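Wednesday, April 7, 2021

Everyone keeps telling me the Ploltport to Fluvstead rail trail is "the ride of a lifetime". 80 km, they say, all gentle grades. I've got my doubts.

---

For starters, the tourism page has the same 3 photos of the same bridge. Where's the rest of it? If the other 79 km were any good I reckon we'd have seen them by now.

---

"Gentle" is doing a lot of work too. The elevation chart has a lump in the middle the colour of a bruise. I fell for "gentle" once before, outside Nagano, and pushed my bike up most of it.

---

Then there's the shuttle back. Esent runs it, $20 a head, bikes extra. How much extra? Their site says "enquire". Never a good sign. 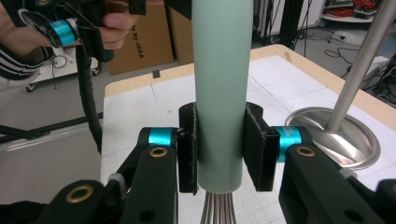

---

And you have to book the shuttle before they'll confirm it's running. So I pay first and find out later whether I'm riding home as well. Right.

---

Anyway, I've pencilled it in for June. If anyone's done the middle bit on ordinary tyres, tell me what the gravel's like. Locals only please, not the brochure.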